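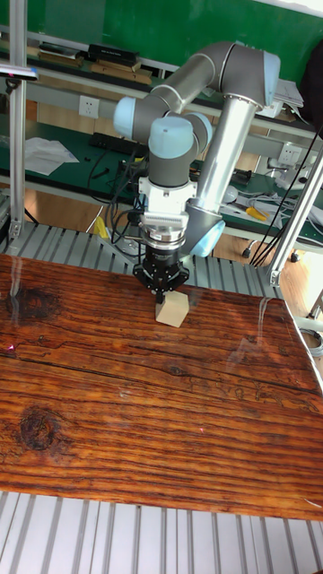
Onwood votes to keep its parking meters, now that they work

15th February

The town of Onwood has decided to hold on to its coin parking meters for another year, ending a debate that outlasted two of the meters themselves.

The council had planned to swap them in June for Asadi, a phone app already in use up the road in Geltport. Drivers there were promised that they would never again have to dig for change. They now stand on the sidewalk digging for a password.

Onwood put the question to residents by mail and got 1041 replies, a huge turnout for a town that could hardly be bothered to pick a name for its own bridge. Most people wanted the meters left alone. A fair number used the comment box to complain about geese.

The meters have not always earned this kind of loyalty. Last winter the row along Cirken Street froze solid and gave everyone free parking for nine days, which shopkeepers still remember as the best stretch of trade since the bakery fire. The town has since had the locks and coin slots replaced, and the meters have been taking money without a fuss.

The price will stay at six quarters for the first hour. After that it goes up on a scale printed on the side of each post, in letters small enough to use up a good part of the hour.

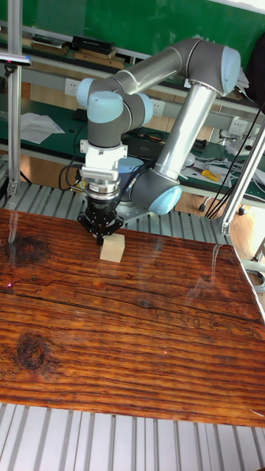
Robot arm over a wooden board.

Supporters of the app say the town is only putting things off. Spare parts are getting harder to find, and the firm that made the meters moved into garden lighting years ago. The council's answer was to buy about six spare units from Geltport, which had them in a shed and seemed glad of the space.

Parking stays free on Cirken Street after 6 in the evening, when all the shops are closed. The geese will be taken up at the next meeting.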